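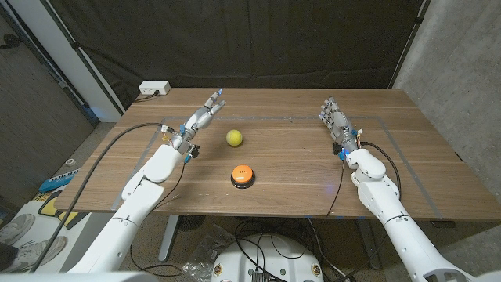

A robot arm does not know where the table ends. You know it, because you see the edge and you learned as a small child that things fall down. A robot must be told. When we started to build Rundeo in the shared workshop in Pralmont, the first job at the table was to decide where the hands are allowed to go. Look for the thin lines of light gray tape on the wood. Inside the lines is the work area, and there we put the tennis ball and the orange button. We stay inside the tape when we choose a place for a new object, and we write the same borders into the program.

How does an arm move?

Hold out your own arm. Your shoulder turns, your elbow bends, your wrist can do both. A robot arm has joints too, and in each joint of Rundeo there is a motor. Next to the motor is a sensor that measures how far the joint has turned. The computer asks this sensor again and again: where are you now? If the answer is a little wrong, the motor turns a little more.

The power and the messages go through cables. Cables were our biggest trouble in the first month. If a cable is too short, the arm pulls on it and the plug comes out. If it is too long, it catches on the corner of the table. One of ours had to be 162 centimeters long, and we cut it wrong 2 times before it was right.

Why a ball and a button?

A ball is a difficult thing for a robot. It rolls away when you touch it from the side. The fingers must come around it and close slowly. If they close too hard, a soft object can be damaged, and if they close too softly, the ball slips out.

A button is difficult in another way. It stays where it is, but the finger has to come down on the right place. Also the program must know when to stop pushing. We call this the "enough" problem, and we worked on it for 13 evenings.

What is inside a finger?

Your finger has bones with joints between them, and the muscles that close it are mostly in your forearm. You can feel them if you put your other hand around your forearm and make a fist. The robot finger is also made from short pieces, with a dark band at each joint. The thumb is thicker than the fingers, and it stands apart from them, so it can press from the opposite side. Try to pick up a pencil without your thumb and you will understand why we took so much care with it.
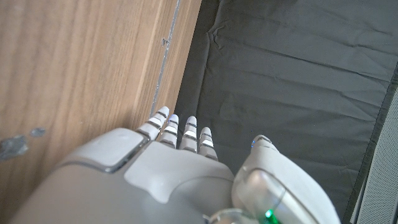
One young reader of the Drullell pages wrote to us and asked if a robot hand can feel pain. She wanted to know what happens if a finger is squeezed in a door.

No, it cannot feel pain. It can only measure. If the motor in a finger must work much harder than usual, the program sees a big number and gives the order to stop. For you, pain is a warning, and for the robot the big number does a similar job. But the number does not hurt, and the robot is not sad after it.

Something to try at home

Put a strip of paper tape around a part of the kitchen table. Place a ball inside. One child is the robot and closes the eyes. The other child is the program and may say only these words: left, right, forward, back, down, close, stop. Nobody may touch the robot. See if you can bring the ball into the hand in 12 words. Then change places.

Words from this page

Joint: a place where two parts can turn or bend.
Motor: the part that makes a movement from electricity.
Sensor: the part that measures something and tells the computer.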